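Subject: Re: [cell-planning] second arm, or spend it on fingers?
From: Lauri Juntunen
Date: July 3, 2022

On the list, Drandwood wrote:
> We have money for one more arm or a decent set of spare
> grippers and cables, but not both until February. For those
> of you doing plug work, was the second arm worth it? And what
> did you forget to put in the budget?

Hi all,

We went through exactly this with the Huveck quote last winter, so I'll throw in what I remember. Short answer: yes, get the second arm if your jobs involve anything with a cord on it! A single arm can hold a plug fine, but the cord always wants to go someplace else, and you end up building little fixtures for every part (we had 12 of them on a shelf before we gave up).

Our plug station is nothing fancy, just a table against a wall with the power strip hung upright so both arms can reach it.

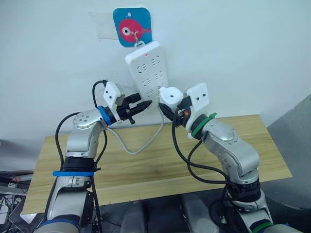 Plug station, both grippers holding a plug below the strip.

What I forgot to budget for was cabling. Look at how much of it runs along the outside of the arms. We'd put down one line for "cables and ties" and went over it by nearly 234 dollars, mostly on longer leads and straps. Terska was cheaper than Sakalauskas on those, but shipping took 31 days, so order early. I'd also price a spare set of fingers per arm right now, even if you don't buy them until February. Then the number is already in the plan and you don't have to go back and beg for it.

One question back at you: does your quote include mounting both arms on one base? Ours listed it separately on page 19 and I missed it completely.

Happy to send my spreadsheet, it's ugly but it adds up.

Lauri

Contact the list owner | Copyright cell-planning list members | Back to top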